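October, past nine in the evening

I had every intention of writing this at a decent hour with a cup of tea, and instead I am sitting on the floor of the bedroom with my back against the radiator, because I got it into my head after lunch that the clothes had to be sorted before the trip to Lotetti. They didn't, really. I leave in 5 days and I could have thrown things in a bag the night before, the way I always do. But it rained all afternoon and I had already read the paper twice.

So I stripped the comforter off the bed and left only the sheet on it, the pale one with the ribbed lines and the blue stars that have faded so much they look more like thumbprints now. I bought that sheet at the closing sale in Jultitz the year I moved here, and it must have been washed hundreds of times. I keep meaning to turn it into dust cloths and I keep putting it back on the bed. It's soft the way only an old sheet can be, and it makes a very good folding table.

Out came everything from the bottom two drawers. I had forgotten how much I own in denim! I had also forgotten the checkered thing, which I used to wear to every single supper one winter until even I was tired of it. It can come along to Lotetti, I decided, and then I decided it couldn't, and then I laid it on top of the blue and told myself I would think about it later.

The green took me longer than everything else together. I don't know what it is about slippery cloth, but I can fold a fitted sheet with my eyes half closed and still be beaten by one piece of lime green. I'd line up the hem, smooth it down with the side of my hand, reach for the far corner, and the whole business would slide off somewhere on its own. My grandmother would have had it in a neat square before I'd found the edge. She used to say you should always fold toward the seam and never away from it, and I tried it her way and my own way and a third way that I think I made up on the spot.
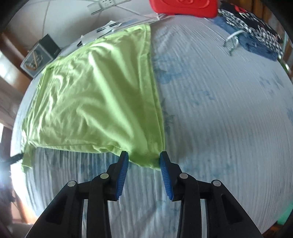
The green one on the old star sheet, still full of creases.

I did get it in the end, or near enough. It's a lumpy sort of rectangle, but it's a rectangle, and it has gone in with the soft things where the lumps won't matter.

The red case is going too. I thought for a while about the big bag from Punetti instead, since it has the good zipper, but the handle digs into my palm and there is a long walk from the station up to Breathnach Street, all of it uphill as I remember. The ticket was 580 this time, which made me sit down for a minute. Last spring it was a good 100 less for the same seat on the same slow train. Well, it's paid for now, and I've promised myself a window and a sandwich.

Things I still haven't found: the other gray sock, my little sewing kit, and the charger with the tape on it. I looked in the hall closet for the sewing kit and came out twenty minutes later with a shoebox of postcards, so that was the end of the looking. There was one from the lake with nothing written on it except "wish you'd brought a coat." I sat and laughed over it until my knees went stiff — I had been so sure it would be warm that week.

I ate supper standing up, soup and the heel of the bread. The rain has let up a little and I can hear the gutter dripping onto the bin lid, which I also meant to fix this month.

Tomorrow I want to do the shoes, and call about the mail, and find out whether the heating can be left on low while I'm gone. I ought to water the fern as well. For tonight I've moved the denim onto the chair, checkered thing and all, and put the comforter back. I still haven't made up my mind about the checkered thing.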